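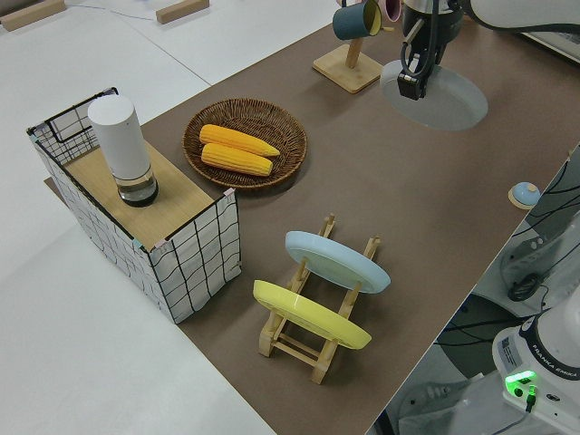 Will I still have my hours in April, somebody wrote under the first notice about the arms, and then three more people wrote the same thing underneath. Fair enough! I'd have asked it too. So I've put that one first, and the rest are more or less in the order they landed in my inbox.

Will I still have my hours in April?

Yes. All 77 of us at Barredo keep the contract we've got, and the April rota is being drawn up in the usual way. I've asked for that in writing from the office and it's pinned up by the lockers at Lasach. After April I can tell you what I've been told, which is that any change to hours has to come to a staff meeting first. I'd like something firmer than that and I've said so.

What is Jetness, then?

It's the project name for the pair of robot arms and everything that goes with them. Ristmont supply the software, we supply the know-how about crockery. They're starting with the putting-away end of the job - plates, racks, mugs - and the potwash stays with us, steam and all.

Why plates?

Because we handle a silly number of them. A big lunch means 200 plates through the back kitchen, and most of the sore wrists in the accident book come from lifting and stacking. I've had a dodgy thumb myself since the summer before last (yes, I know, I should have had it seen to).
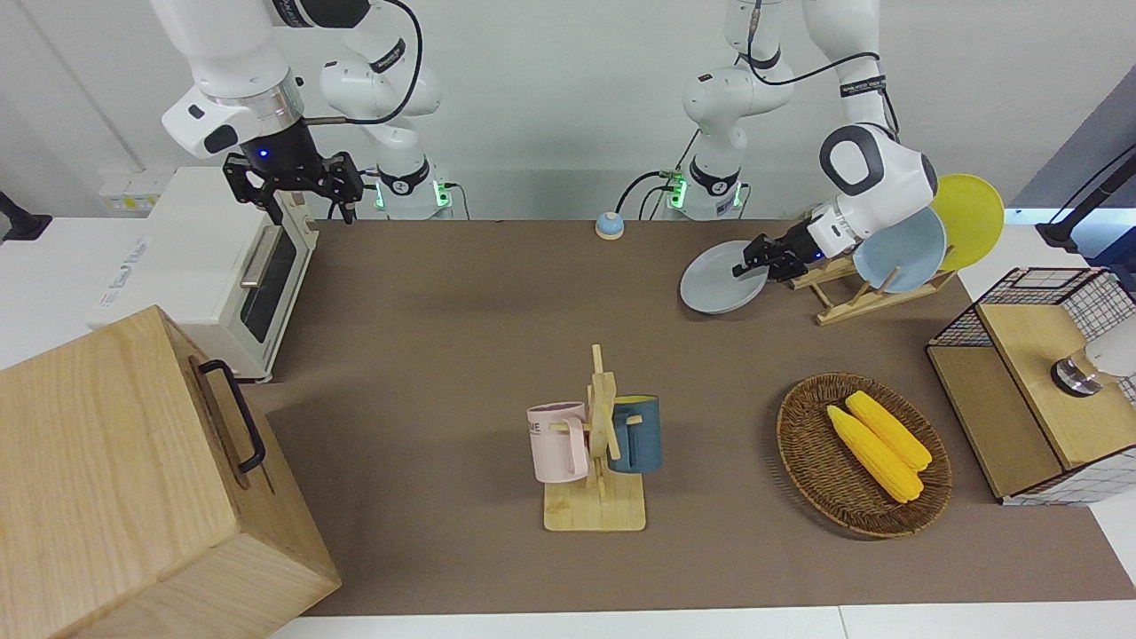 Plates are also a good thing to learn on, I'm told, as they're all slightly different to get hold of and you can't just grab them anywhere. Anyone who has trained a new starter on a Friday will know the feeling.

Do I have to work next to it?

Only if you've done the induction, and you can say no to that without it going on your record. It takes 40 minutes and it's mostly where to stand, how to stop the arms, and who to ring. Please don't lean in to straighten something while they're running, however much it bothers you. It bothers me terribly.

Will my job title change?

A few will. If you look after a station you'll be down as a kitchen operator, and that comes with a pay step. I wanted the step to cover everyone who gets trained, whether or not they end up on a station, and that's still being argued over. I'll update this page when I hear.

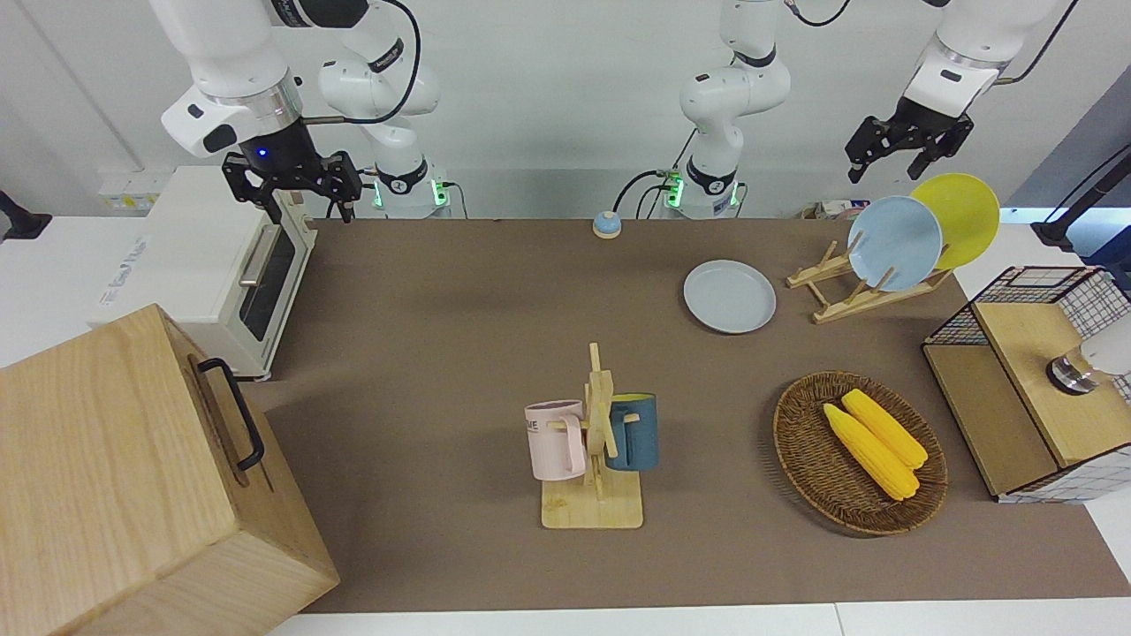
Reading time: 3 minutes

Is it faster than we are?

No, and I don't think it's meant to be just yet. You or I would have a rack emptied while it was still lining up. What the office wants to know is whether it can plod on steadily through the dull bit between services so we can get on with prep, or sit down for five minutes with a tea.

Who gets the blame for breakages?

Not you. Anything broken at a station goes in the Jetness book and doesn't count towards the kitchen's breakages. Do write it down though, even a chip, as Ristmont want to hear about the chips as well.

Is anyone recording us?

There are cameras pointing at the work surface. I asked for the footage to be kept out of anything to do with timekeeping or discipline, and the office agreed. If you're ever shown a clip of yourself in a meeting, come and find me straight away.

Can I have a go?

You can! Put your name on the sheet by the dry store. I was all thumbs at first and I've signed up again.

Page last updated January 13, 2019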